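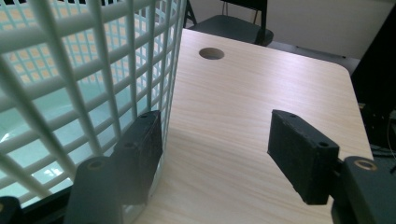 The Turnlow town pool opens for the season this weekend, and I've already dug out my goggles. It's been closed since November, when a pipe under the deep end gave out and the whole place had to be drained, and a lot of us figured that was that for the year. I was ready to drive to the lake every hot afternoon with the kids and a car full of sand! Instead we get our pool back, with one big change that you'll notice as soon as you come through the gate. The old lockers are gone. You'll get an open basket for your stuff, and if you're wondering what kind, think of a plain white plastic laundry basket with the lattice sides, the kind where you can see right through to whatever's in there. So maybe fold your underwear into your towel. I plan to.

I stopped by on Jun 18, 2024 to talk to Adanech Abera, the pool manager, and she was up a ladder hanging the new lane schedule and didn't come down the whole time we talked. She told me the lockers had rusted so badly that 61 of them wouldn't close anymore (I had one of those for most of last summer, number something-or-other by the showers, and you had to kick it). New lockers would have eaten up most of the repair money, so the baskets go behind the front counter and you get a rubber wristband with a number on it. Lose the wristband and it's $2 to replace. Kids, please don't lose the wristband.

The repair itself was done by Fernari, the plumbing outfit over on the county road. They replaced the bad pipe and, while they had the concrete open, another stretch next to it that didn't look great either. Abera said the tank has been full for two weeks and the water level is holding fine. The diving board is not back yet. It failed its inspection and the replacement is on order, with no date so far, so the deep end will be open for swimming only.

Now for the part most people have been asking me about at the grocery store, which is the prices. A season pass for a family is $133, same as last year. Day tickets are the same too. Seniors still swim free before ten in the morning, and that early crowd is serious about it, so if you show up with a pool noodle at eight you may get a look or two. I speak from experience.

Swim lessons are coming back with a new head instructor, Ataahua Pirihi, who moved to town over the winter and has been teaching at the indoor pool in Isah. Her beginner class for grown-ups is the one I'm excited about, because my neighbor Zewditu Kumsa has been saying for years that she wants to learn and now she has signed up and told everybody, so there's no backing out. "I'm going to start in the shallow end and I may just stay there," she told me over the fence. Adult beginners meet in the evening, after the open swim, and there were still a few spots left when I asked. The kids' classes are filling faster, especially the after-lunch ones.

The snack window is staying with Bezawit Endale, hooray, and yes, she is keeping the lemon ice. She's dropping the nachos. The cheese machine broke and she says she was tired of cleaning it anyway.

There's still some fundraising going on for shade covers over the baby pool, where the concrete gets so hot by mid-afternoon that everyone does that little hopping walk. The goal is $4,000, and there's a jar at the front counter and another one at the library. Tekle Worku is also planning a pancake breakfast on the lawn by the bike racks, with the money going to the covers, and he's looking for people who can lend a griddle.

Gates open at eight. Lessons start the week after, and you can sign up at the front counter or call the town office. Parking on the gravel side is closed until the leftover pipe gets hauled away, so use the school lot and walk over.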